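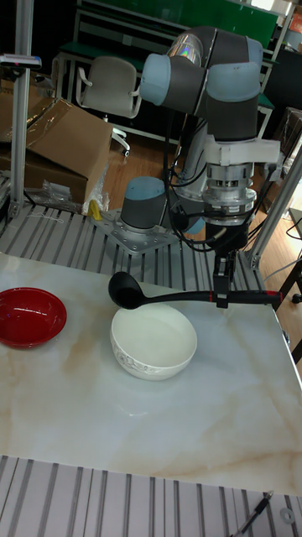 Stellero black ladle - review

Posted 16/08/2020 by Morfudd Pugh

I bought this to replace a steel ladle with a loose rivet. The listing gave very little beyond the color and the price, so these notes cover what I wanted to know before ordering.

Handle. Long and black, with a narrow red band toward the end. The band is the only decoration. It makes the ladle easy to pick out of a crowded drawer, and I find it a useful mark for where to hold. There is enough length to keep the hand well clear of the pot.

Scoop. Rounded, without a pouring lip. Thin broth leaves in a clean stream if tilted slowly. Thick lentil soup needs a second tilt. Mine takes 92 ml of water filled level, measured on a kitchen scale, so a normal serving is 3 scoops.

Bowl fit. My old ladle was too wide for deep bowls and had to be emptied from above, with the usual splashing. The Stellero can be lowered below the rim first and then turned.

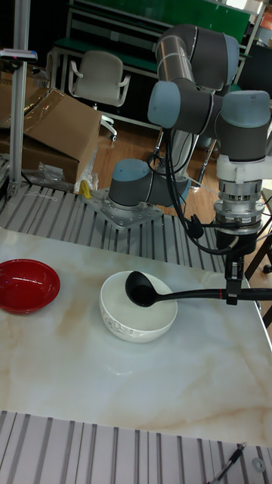
Scoop inside the rim of the deep white bowl, red bowl to the left.

The white bowl is a Bekia, deep and round with a faint gray pattern on the outside. The red one is from Politis and has a glossy inside that shows every drip. I would choose the Bekia for soup and keep the Politis for salad.

Cleaning. Washed by hand after each use since July, 17 washes in all. No staining from tomato so far. I have not tried the dishwasher.

Complaints. The ladle is too long for my utensil pot and tips it over when the pot is almost empty - it now lives in the drawer. The Drosevus ladle I tried last year was shorter and stood up fine, but dripped more at the edge.

Rating: 4 out of 5. One point off for thick soups.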